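Revised 23/08/2022. Replaces the sheet that came with the first Cistdale cabinets.

## Section 3: Filing box binders in the Lonulier low cabinet

Read this section once the cabinet is standing level and the doors have been hung. Door hanging is covered in Section 2.

### 3.1 Before you start

You will need:

- the cabinet, with its interior shelf fitted
- your box binders, closed
- label strips and a pen that doesn't smear
- a table or other flat surface near the cabinet

Set the table far enough away that both doors can swing fully open. If a door hits the table leg, move the table, not the cabinet. Carpet hides small dips in the floor, so check the level again after the cabinet has stood overnight.
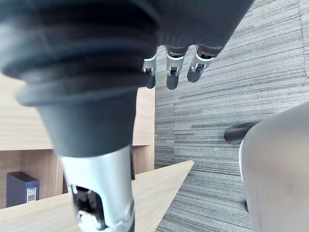 *Work area: light wood tabletop, gray carpet.*

### 3.2 Labeling the binders

1. Write the spine label first. Use the short code from your file list and keep it to one line.
2. Write the cover label with the full title and slide it into the clear pocket.
3. Press the spine label flat from the middle outward. Keep it clear of the finger hole.
4. Let the ink dry before you handle the binder again.

**Note:** Siliņa label sheets come in packs of 100. Two spoiled labels per sheet run is normal, so plan on 98 good ones.

### 3.3 Loading the cabinet

1. Open both doors all the way. Opening only one puts your elbow against the other.
2. Lay the next binder flat on the cabinet top with its spine toward you. It can overhang the front edge a little, but most of its weight must rest on the wood.
3. Check the spine code against your list.
4. Take the binder with both hands, lower it past the front edge and slide it into the compartment.
5. Turn it so that the finger hole faces out.
6. Fill the bottom compartment before you put anything on the shelf.

**Caution:** Do not stack binders on the cabinet top while the doors are open. A full binder is heavy enough to hurt a foot, and the open doors already shift the weight of the cabinet forward. 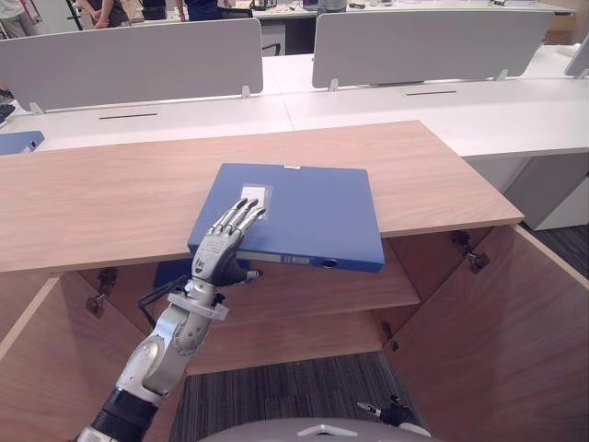 The Kostotcombe office wrote to us after the first edition that step 6 should be in bold - they had loaded the shelf first and then had to take every binder out again to reach the level adjusters. We have left the type alone, but please do follow the order.

### 3.4 Taking a binder out

1. Open both doors.
2. Hook one finger through the hole in the spine and pull until you can get hold of the sides.
3. Support the binder from underneath with your other hand. The finger hole is for pulling only - never carry a binder by it.
4. Place the binder flat on the cabinet top or on the table. Read the label before you open the lid.
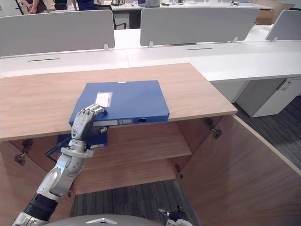 *Blue box binder on the cabinet top, spine to the front. Both doors open.*

### 3.5 Doors and hinges

Check the hinge screws every December, or sooner if a door begins to rub. Tighten by hand with a screwdriver. Power drivers strip the holes.

If a door drops on the handle side:

1. Empty the shelf.
2. Loosen the upper hinge a half turn.
3. Lift the door until its top edge lines up with the cabinet top, then tighten.
4. Close and open the door 3 times and look again.

Records dated before 2000 do not go in this cabinet. See Section 4 for the archive boxes.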